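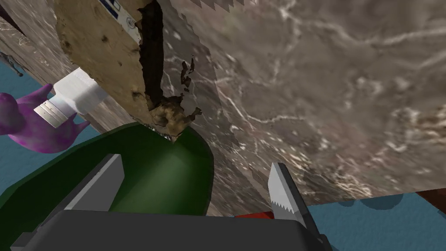

Fig. 1. Marble texture next to a plywood or pressed-wood texture. Computer rendering.

Interior Materials I
Week 9 handout: Imitation, or how surfaces lie to you

Bring this to the studio session. Last term's group left theirs on the bus and then asked me what was on it.

1. Where we are

Last week we did stone as a structural material, and several of you wrote that stone is "honest." I would like that word retired from your essays until you can tell me what dishonest stone would look like. Most of the stone you will meet in your working lives is a thin sheet stuck to something cheaper. Some of it will be a photograph of stone. People cook on it for twenty years and are perfectly happy.

This week is about imitation finishes: painting, printing, veneering and the gray area between them. The reading is chapter 4 of the course reader, which is short, and the Sollovport case, which is longer than it needs to be. I wrote it, so I can say that.

2. Three terms to keep apart

Veneer is a thin layer of the real thing over a core. A walnut veneer is walnut. Your clients will say "it's only veneer" as though they had caught you stealing. Some of the finest furniture of the eighteenth century is only veneer.

Faux finish is paint made to look like something else. Marbling and wood graining are the two you have to know. Both were ordinary trades, learned over years, and a good grainer could make a pine door pass for oak at conversational distance.

Printed finish is a picture of a material under a clear protective layer. Laminate is the usual case. The weak point is repetition. A real slab never shows you the same vein twice, and a printed one does so as soon as the sheet is longer than the pattern. Look for the knot that comes back.

The three get mixed up constantly in sales literature, sometimes by accident.

3. Marbling: what the eye checks first

Veins. Beginners draw them like rivers on a map, all the same width and all going to the sea. In the stones you will be copying, veins usually thicken and thin, cross each other, fade out for no reason and start again somewhere else. If yours look evenly planned, scrub back and start over.

Scale. A pattern taken from a big slab and shrunk onto a soap dish looks like a skin condition.

Edges. This is where nearly every imitation gives up. A solid slab carries its pattern through to the side. Paint has to be taken around the corner by someone who still cares at four in the afternoon, and a laminate sheet needs a separate strip. When you inspect a job, go to the edges first and the middle last.

Temperature. Stone usually feels colder than wood in the same room because it draws heat from your hand faster. No brush technique will help you with this. Old marbled columns tend to be convincing right up to the height people can reach.

4. The Sollovport ferry hall

The hall was fitted out with 9 large columns, all timber, all painted as marble. The original order to the Hagedorn paint works survives and asks for 713 tins, an amount that suggests either great ambition or a cousin in the paint business. The columns were marbled by hand, and each has its own pattern. The wall panels between them came later, from a firm called Multik, and are printed. You can date the change in budget by standing in the doorway.

When the hall was restored, the town asked for "real marble this time." The quote was 3000 a column before delivery, in a floor never built to carry it. The town then discovered a deep respect for painted timber. The restorers repainted what was there, and the hall is now listed for the quality of its fakes.

Read the case with two questions in mind. At what point did the imitation become the thing worth protecting? And why did the same people who loved the painted columns want the Multik panels thrown in a skip? I have heard good answers on both sides. "Because the panels are ugly" is a start and needs another page.

5. Wood pretending to be better wood
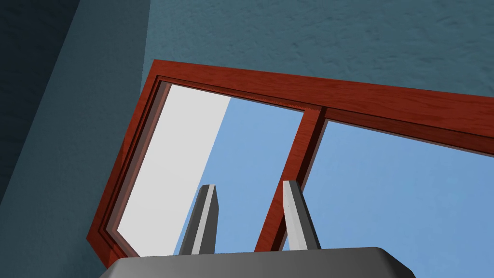

Graining and staining follow the same logic as marbling, with a lower ceiling on the drama. The usual aim is to move a cheap timber up a social class: pine to oak, birch to mahogany. Stain lets the existing grain show through and shifts the color. Graining covers the grain completely and draws a new one on top, generally in two coats, a pale ground and a darker glaze worked with combs, rags and a flogging brush (a real tool, please compose yourselves).

Two practical points. Grain runs along the length of a piece, so at a joint the direction has to change. Painters in a hurry run it straight across the corner and produce a door made from a single impossible tree. Second, gloss is unforgiving. A high shine shows every lap mark, and exterior gloss also shows every summer it has lived through.

6. For the studio

Prepare one sample board with a marbled half and a grained half, using the Munari glaze from the store cupboard. The cupboard code is 2183. The glaze stays workable for less time than the label says. Mask the line between the halves, and take the finish around all four edges.

Hand in half a page with the board, saying which half is weaker and why. Wear something you dislike.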